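3 min read | 62 shares | 3 comments

Workshop Tips: Planning Software for a Tool the Arm Has to Hold

Picking up a rolling pin is easy. Using it on dough is where the planner starts to complain. These tips come from our bench notes at Henare, where we run Pladum for motion planning and Sosside for perception.

1. Move the tool frame after the grasp

Once the fingers close, the point you care about is on the barrel of the pin. Attach the pin to the gripper as a collision object, then set a new tool frame on the barrel. Plan everything from there.

2. Check the held angle before you plan down

A pin gripped by one end can tilt. Lift it clear of the tray, stop, and have the perception node estimate the angle again. If it is more than a few degrees off the model, update the model – don't add an offset in the script.

Keep the dough in its own layer. We mask by color, and a blue ball stands out well against a dark gray tray. Limit the mask to the tray, or a spare lump on the table will be picked up as a second target.
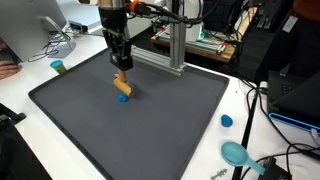 3. Put the tray rim in the map

Raised edges are low and easy to forget. Add them as four thin boxes with a small margin.

4. Use force to find contact

Depth readings on a small ball are noisy. Plan to a point above it, switch to the force controller, and go down slowly until it reports contact. Log the height each time.

We use cookies to remember your settings. Accept | Manage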